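Previsão sazonal da Vivex: alguém leva isto a sério?

kadir_sarac
Novembro vai quase no fim e a Vivex continua a prometer um inverno "mais seco do que a média". Em maio disseram o mesmo do verão e no meu pluviómetro caíram 490 mm até hoje, quase tudo em aguaceiros que nenhum mapa mostrava na véspera. Pago a subscrição há 7 meses e começo a achar que uma moeda ao ar saía mais barata.

mulligan801
Um pluviómetro de quintal não prova nada. Está a que altura? Tem árvores por perto? O meu Soltex marcava sempre a mais com vento de sudoeste.

kadir_sarac
Metro e meio, campo aberto. Comparei com o vizinho e a diferença é mínima.

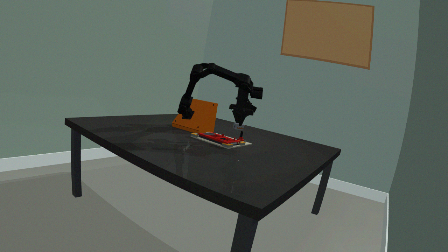
E mesmo que fosse grande, o problema é outro: "mais seco do que a média" sem dizer qual média, nem com que probabilidade, não serve para decidir se limpo as valas agora ou em janeiro.

Imani Holloway
Discordo em parte. A previsão sazonal fala de uma região inteira, e tu estás a julgá-la por um ponto. Agora, que a Vivex devia publicar as percentagens, devia.

mulligan801
E o histórico de acertos, já agora. Pedi-o por mail e mandaram-me um folheto.

kadir_sarac
A mim nem folheto. Vou cancelar e fico com os modelos gratuitos – falham também, mas pelo menos vejo as corridas todas.

Imani Holloway
Se cancelares, guarda os boletins antigos. Gostava de os comparar com os meus registos.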